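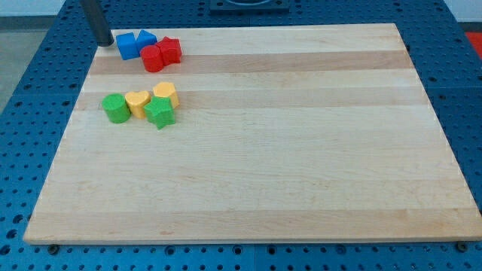 Streaming services have decided that a teaser for a teaser counts as news, and I'm tired of pretending it does. Last month Furkon put out a clip for the second season of Sutari that ran ten seconds. It had a door, a cough and the word December. By dinner I had seen it broken down shot by shot on three sites, one of which ran past 1000 words. I read the whole thing, so I'm part of the problem. The writer had a theory that the color of the door pointed to a time jump. You could set a blue cube next to a blue triangular prism on a cutting board and get the same article out of it, complete with a paragraph on what the prism means for the finale.

I liked the first season of Sutari. Zyanya Xolalpa wrote a slow, odd family story in which people sat in kitchens and lied to each other, and it worked since you came to it knowing nothing. I watched the pilot late one night after giving up on something else. Would I have liked it as much after six months of posters and cast reveals? I doubt it.

The defense I keep hearing is that fans want this stuff. Some do. But the fans I know mostly want the show, and they want it before they forget who the brother-in-law was. Two years between seasons is a long time to live on scraps. Vamemov did the same thing with Nava, feeding out stills and "first looks" until the thing finally arrived, and then half the big moments had already been on a billboard. The reviews called it predictable. Well, yes. We had been shown it.

I also don't buy that the campaigns bring in new viewers. Who is the person who has never seen a minute of Sutari and gets pulled in by a cough? A trailer with an actual scene in it might do that job. Two people talking for a minute would do. Networks used to run those, and you could tell from one whether the writing was any good, which may be why we get doors now.

So I'm skipping the next one. There will be a full trailer in the fall, I assume, and a teaser announcing the trailer before that. I'll be rewatching the first season, mostly for the kitchen scenes.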